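Visit to Cedport, 28th June

The open day at Nena's workshop in Cedport began at ten with coffee in the loading bay. We were split into groups and ours went first to the Drurnunus room, where operators teach household and office jobs to robot arms by remote control.

The operator sits at a desk with two hand grips and a screen showing the view from the wrist. The job that morning was paper waste at a shredder. Each run is recorded from start to finish, and the log on the wall stood at 3,394 runs for all tasks.

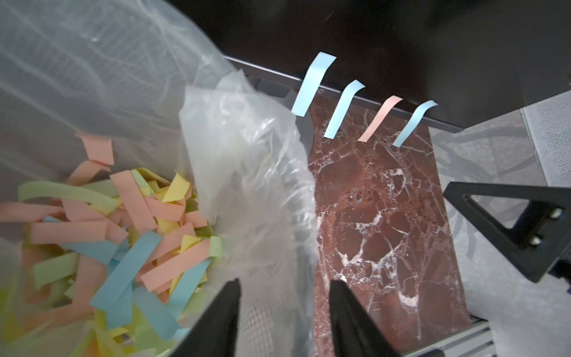
Does the operator need to be a programmer? Most of them are not, and new starters get two days of practice before their runs are kept.

Coloured strips in a clear bag are awkward to see, and thin plastic folds differently each time, so they ask for 100 good runs of a job like this before any training starts.

Next door, Spahić showed the older method, in which you take hold of the arm and move it through the job yourself. Visitors could try it. The arm was stiffer than I expected at the elbow. A second visit is planned for August. Parking is at the rear, with 4 spaces.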